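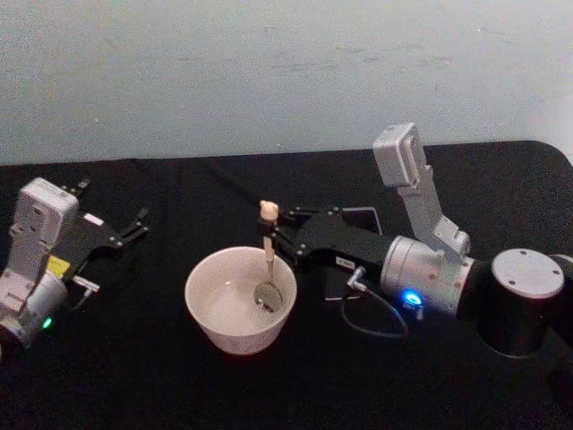
Prasine Questions Promises Made to New Insurance Agency Owners

Small firm says buyers of "ready-made" client books should check renewal figures before they sign

CADLEY, October. Prasine, which advises people buying and selling small insurance agencies, today released a short paper warning first-time owners not to take a seller's client list at face value. The firm says too many buyers pay for policies that are already on their way out the door.

The paper, "What Are You Buying?", looks at the sale of client books, the lists of policyholders that change hands when an agent retires or moves on. Sellers often quote a retention rate of 90 percent or better. Prasine doubts that number means much on its own. A rate can be worked out by household, by policy or by premium, and the three can tell very different stories about the same office.

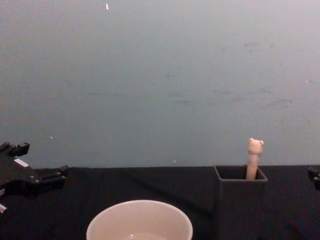
A white wall fleck and black tablecloth.

Prasine went through sale packets from 46 small agencies for the paper. Few said how retention had been measured. Fewer still split out clients who had stayed less than one renewal.

"We keep hearing that a client book pays for itself," the firm said in a statement. "Maybe it does. We would like to see the renewal records first, and so should anyone borrowing money to buy one."

The paper asks buyers to request at least 3 years of renewal records and to hold back part of the price until the first renewals come in. 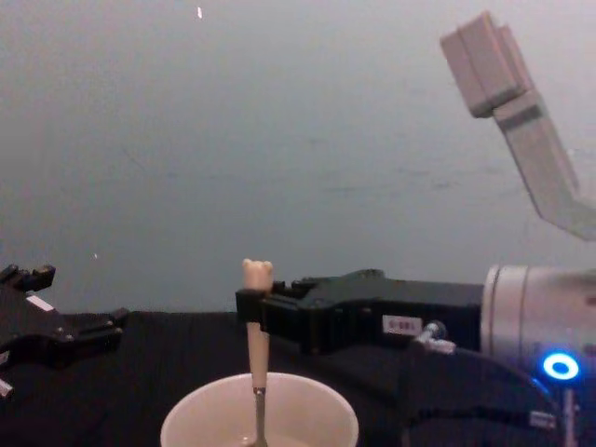 It also takes a cool view of sales software sold alongside client books. Packages such as Wuvirier may help an office keep track of calls, Prasine says, but a buyer should ask what the book earned before the software was switched on.

Prasine admits its own sample is small and that it earns fees from buyers, a fact it prints on the first page. The paper is free on request from its Cadley office.

About Prasine
Prasine reviews insurance agency sales for buyers and sellers. It does not sell insurance.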